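Parnine Makers Help > Clubs and Classes > Robot arms

Arm keeps knocking over the shape blocks on a sorting task, what are we doing wrong?

Posted by Jannik Bauerfeind
Friday, April 15, 2022

Hi all! I help out with an after-school robotics club and we're working on a sorting challenge for our end of year demo. The kids have to get the arm to pick up chunky plastic shapes (stars, cylinders, a heart, that sort of thing) and put each one down in the right spot on a board. We have one arm, one camera overhead and a lot of opinions.

The cylinders go great. The stars are a mess. The gripper comes down, catches a point, and the star spins away and takes out whatever is next to it. One of the kids wrote a retry loop, so now it does that up to 6 times in a row, which gets big laughs but no points. We've slowed the arm down a bunch and it didn't help. Is it the code, the gripper, or how we're setting out the blocks? We started in December and I'd love for them to have something that works before summer.

Tullio Ruggiero

Oh boy, stars. My students went through exactly this, so I feel your pain!

First thing I'd check is whether you're turning the gripper to match the shape. A cylinder doesn't care what angle you come in at, so your code can be totally wrong about rotation and you'd never find out. A star cares a lot. Have the kids print the angle the camera thinks it sees, then go look at the real block. Ours was off by 29 degrees and we'd been blaming the fingers for weeks (sorry, fingers).

Second, how are you laying them out? If they're in a clump in the middle, spread them out while you're still learning. We put ours in a loose curve down one side of the board, close together but not touching, and leave all the rest of the wood bare as the place to sort onto. 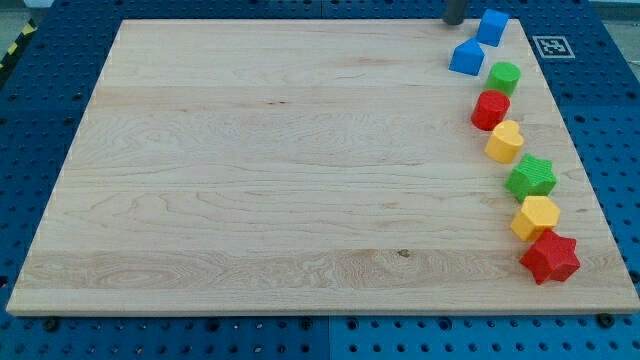 We also stopped lining them up by type. If both stars are side by side, the kids tune for stars and then everything falls apart when a heart shows up. Mix the shapes and the colors along the line and swap a couple between runs. My group grumbled about that for one afternoon and then started doing it to each other on purpose.

Last thing, make sure the board can't slide. Ours crept a tiny bit with every bump, and by the end of class all the saved positions were junk. Redo your camera calibration after you move anything, even if the kids swear they didn't touch it.

Skistalon

what gripper is it? if its the two finger kind just put some soft foam on the tips, fixed it for us

Pfeiffer

I'd take the retry loop out for now. It hides the failure you want to look at. Have the arm stop after one miss and let the kids walk up and see where the gripper ended up compared to the star. Do that ten minutes a session and write down which way it missed. If it's always the same direction, it's calibration. If it's all over the place, it's probably the angle thing Tullio said.

Also, slowing down the whole move just makes everybody bored. Only slow the last little bit before it closes.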